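Notebook — Dosholm kitchen scenes, teleop collection
December, started 9.40 am

Picking up from where Halima left the Padar branch. The new scene loader is merged and I have stopped touching it. Today was for recording demonstrations by remote control in the simulated kitchen, counter tasks only, no fridge doors until the hinge friction is sorted out.

Set-up as before: headset and two hand controllers, clutch on the left grip, gripper on the right trigger. Control loop at 200 Hz, which it held all morning. It dropped twice after lunch when the render machine was also exporting, so exports now wait until we finish recording.

State of the set before I started: 3,311 episodes on disk, of which 1,933 passed the replay check. That is a poor ratio. Most of the failures are from the first Lahlou batch, where the object poses were saved one step late and everything replays with the gripper closing on air. I don't think those can be rescued. Halima Chege thinks they can, by shifting the action stream by one step and replaying. She is welcome to try it on a copy.

Task for the morning was "pick up the sponge and put it down near the front of the counter". Sounds easy. The sponge is flat, so the fingers have to come down almost to the marble before they close, and with no force feedback I kept pressing into the worktop. The arm then stalls, the clutch slips and the episode is useless. What helped was turning the wrist so that the fingers close across the short side, and coming down slowly for the last bit. 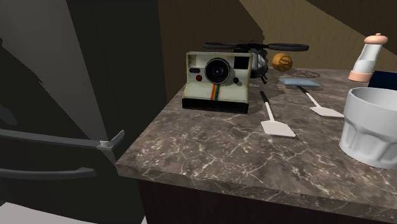

Clutter is the other half of it. The spatulas are the worst, because the handles are thin and the collision shapes are fatter than the meshes. I brushed one twice without getting near it by eye. I've asked for the hulls to be split into handle and blade. The camera and the drone stand together towards the back, and any approach from that side has to go up and over, so I recorded most of mine from the front. That will bias the data. Somebody else should do a set from the other side with a different habit.

Tried the ball after that. Grasping is fine, putting down is not. It rolls when released unless I hold still for a moment with the fingers just open. Rolling friction wants raising a little, but that goes in the Curkament config and I don't want to change it halfway through a batch.

The trivet is hard to make out. Dark and flat on that mottled marble, I lost track of it more than once in the headset. If we want it as a target then either the lighting or the counter material should vary more between episodes. Left it off the task list for now.

Also tried 4 episodes with the clear shaker, upright grasp round the body. All passed replay. The policy may well struggle with the transparent wall in depth, but as a demonstration it is the easiest thing on the counter.

One note on style, mostly for myself. I pause before each grasp to check the alignment, and the pauses end up in the data. The last policy we trained learned to hover. Trim them at export, or practise the move first and then record it in one go. I did the second for the later sponge episodes and they look much better on playback — shorter, and with fewer wrist corrections.

To do:
Replay check on today's batch, overnight.
Halima to try the one-step shift on a copy of the Lahlou batch.
Split hulls for both spatulas.
Ask whether the fridge handles need their own grasp frames before we start on doors.
Spare batteries for the left controller, it died at 3.15 pm.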